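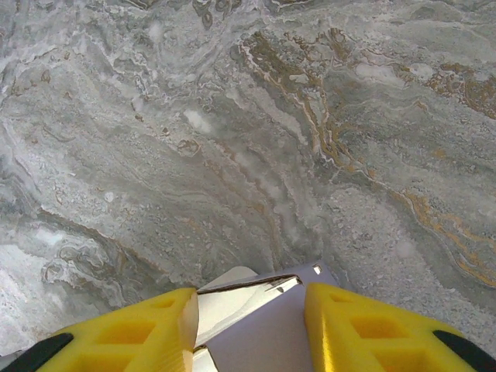

Figure 1. Stone-look surface, grey with golden-brown veining.

Reading the Stone: A Walking Survey of Shopfront Facings in Flullmont
Zuzanna Żak and Kwan-ho Poon
December 2024

We started this project in March, when our teacher Su-chen Tsao asked us to pick something we walked past every day and had never looked at properly. Kwan-ho's bus stops outside the old Mancuso arcade, so stone it was, and we've both become rather fond of it (our families are very patient people).

Our question was a simple one: do the older shops in the town centre use different facing stone from the newer ones? We walked the main street and the lanes behind it and filled in a sheet for 40 shopfronts, noting the main colour, whether there was banding or veining, and how worn the stone was at knee height. We had hoped to do 200, but that was before we learned how long it takes two people to agree on what counts as "grey"!

Most of the older fronts were a plain, grainy stone in dark colours. The newer ones leaned towards pale, banded facings, and the cream ones around the Goltetti bakery were our favourites. Telling real stone from printed tile by eye was harder than we expected, and we marked nine fronts as "unsure".

If we did it again we would bring a hand lens and a colour chart from the first day, and ask the shop owners earlier on. Mr Ka-ming Kuo kindly let us look through his old building receipts, and we'd have loved more time with them.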